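Print this page | E-mail this ticket

Ticket 810 – Arm drifts down and left during remote demonstrations
Product: Dromon teleop station, Arkier recording software
Site: Okoth bench, bin cell
Status: Closed (reopened twice, closed three times, so we are ahead)
Opened: May 13, 2020

Reported problem

When the operator takes over by remote and lets go of the stick, the arm keeps going. It isn't fast. It has the pace of somebody leaving a party without saying goodbye. Over a long demonstration the fingers end up well away from where the operator thinks they are, and the recorded grasp closes on air. Teaching by hand, with the arm in free-drive, does not show the fault.

Of the last 107 demonstrations recorded by remote, 12 ended this way. The learned policy has picked up the habit and now closes on air with real confidence.

First reply from support

Please restart the station.

Log

Restarted the station. Drift unchanged. Restarted it again in case the first one was being polite.

Checked the payload setting on the controller. It still had the weight of the old gripper, the one we took off in October. Corrected it. Free-drive feels lighter at the wrist, and the arm no longer sinks when you let go of it by hand, a thing we had all apparently decided was its personality. Remote drift is smaller, but still there. Ticket reopened.

Swapped the stick for the spare from the Wulel kit. Same drift, same direction. Put the old one back, as the spare has a sticky button and nobody will admit to lunch.

Looked at the raw stick values in Arkier with hands off. They should read zero. They sit a little below zero on two axes, and they do it with both sticks. That let the sticks off the hook and pointed at the software, which support had described as "not a likely cause."

Found it. Arkier takes its zero at the moment the operator presses Connect. Our written procedure says to hold the stick, then press Connect. So every session began with a thumb resting on the stick and the software solemnly recording the thumb as neutral. When the thumb left, the arm set off in the other direction.

Changed the procedure: press Connect, wait for the tone, then pick up the stick. Also widened the dead band one step. Ran 20 remote demonstrations in the bin with the new order. No drift in any of them. One failed grasp, and that was the operator's fault – he has asked that it be logged as "other."

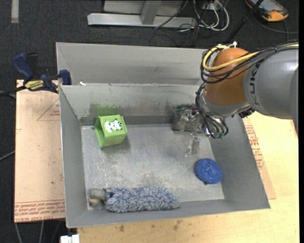
Do the old demonstrations have to be thrown out?

Only the ones where the grasp closed on air. The drift was in the command, and Arkier stores the measured arm position as well, so the rest are usable if you train on the measured values. Mark the bad ones as failed and leave them out of the training set.

Second reply from support

Thank you for the detailed log. We will consider a warning if the stick is moved during Connect. In the meantime please restart the station after changing the dead band.

Closing notes

Restarted the station. The dead band went back to its default. Set it again, saved the profile this time, restarted, and it held. Ticket reopened and closed within the same cup of coffee.

For whoever has this next:

The payload setting does not follow the gripper. Change one, change the other.
Hands off until the tone.
Save the profile before restarting, whatever the manual says about automatic saving.
Retraining on the cleaned set is under its own ticket. Please don't add comments on it here.

Print this page | E-mail this ticket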